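3.2 Items and starting layout

Figure 4 gives the layout of one folding task in the Tlapale set. 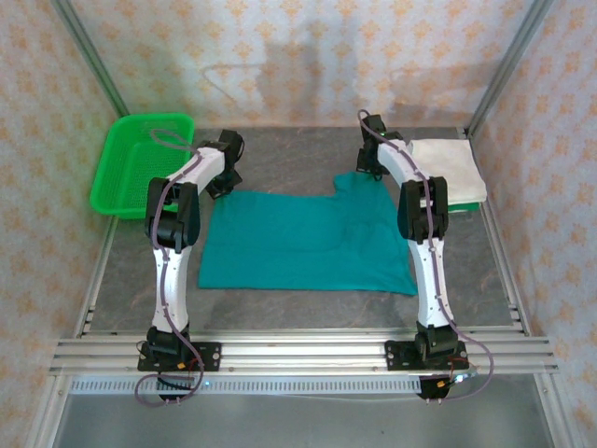

Figure 4. Teal cloth laid flat in the centre of the work surface, with a green plastic basket and a folded white towel.

3.3 Scoring of folds

The Tlapale set holds 284 folding tasks, drawn from household laundry lists gathered in Skudham. Each finished fold was scored from 1 to 5 by two raters (A. Quezada and T. Haddadin) working apart. Scores covered edge alignment and flatness only; the choice of fold was left open. Where the raters differed by more than one point, the item was scored again in October. This applied to 49 tasks. Towels were scored on the same scale as shirts, although their straight hems make misalignment easier to see.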